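Why Is the Grass on the Hills So Green?

A look at clouds, rain and a great big picture of the countryside 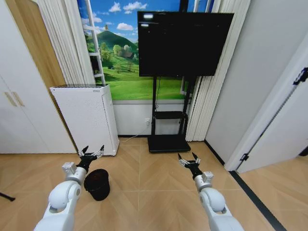 Blue sky, puffy clouds and green hills on the back wall, with an air purifier and a small black bucket on the floor.

Have you ever stood in front of a really large picture of the countryside and felt as though you could climb over the bottom edge and go for a walk? It's a lovely feeling, and if you let your eyes wander through this one for a while you'll find a pointy dark green hill with something tiny sitting right on the top, and a little brown farmhouse tucked in among the round trees. We've been wondering what that tiny thing on the hill might be. A lookout? A chapel? Somebody's very windy cubby house? You can decide for yourself.

A picture like this is called a landscape, and it's full of science if you know where to look, so let's start at the top and talk about the sky.

What are those puffy clouds?

White, lumpy clouds that look like cauliflower or cotton wool are called cumulus clouds. Cumulus comes from a Latin word meaning a heap or a pile, and that's a very sensible name for them. They form when the sun warms the ground, the ground warms the air, and the warm air floats upwards carrying water vapour with it. Water vapour is water that has turned into a gas, and you can't see it at all. High up, where it's much cooler, the vapour turns back into teeny tiny droplets, and millions and millions of those droplets together make a cloud.

Small cumulus clouds usually mean nice weather, so if you see them over the oval at lunchtime you probably won't need your raincoat (though do pack it anyway, to keep the grown-ups happy).

Why is the grass green?

Grass is green thanks to a special colouring inside its leaves called chlorophyll. You say it like this: KLOR-oh-fill. Chlorophyll catches sunlight, and the plant uses that light, along with water and air, to make its own food. Imagine being able to make your lunch by standing in the sun! When grass gets plenty of rain it stays bright green, and when it goes without for a long time it turns yellow or brown, as lots of our paddocks do by the end of summer. The hills behind Collton were the colour of toast this year, and then in October they went green again almost before we'd noticed.

What about the air inside?

Outdoors, wind and rain help to clear the air. Rain is especially good at it, as the falling drops bump into bits of dust and pollen and carry them down to the ground. Indoors there isn't any rain (we hope!), so some people use an air purifier. It's a machine with a fan that pulls air in, and many kinds push it through a filter, a bit like a very fine sieve, so that dust gets caught and the cleaner air comes back out. The little holes and slots you find on the outside of an air purifier are there to let the air through. Please don't post anything into them, not even a very small sticker.

Something to try: make a rain catcher

You will need a small bucket, a ruler and a rainy day.

Put your bucket outside on flat ground, well away from trees and the edge of the roof. Leave it out overnight. In the morning, stand your ruler inside and see how deep the water is. Write it down in millimetres, tip the water on a thirsty plant and put the bucket back for next time.

If your bucket is wider at the top than at the bottom, the water will look deeper than it should, so a container with straight sides will give you a better answer. Our friends at Craddock Primary used an old ice cream tub and measured 43 millimetres after one big storm, and they were extremely pleased about it.

Words to remember

Cumulus: a puffy, heaped-up cloud.
Vapour: water that has turned into a gas.
Chlorophyll: the green colouring that helps plants make food.
Landscape: a picture of the land, or the land itself.

Patness Young Explorers, 2013-02-05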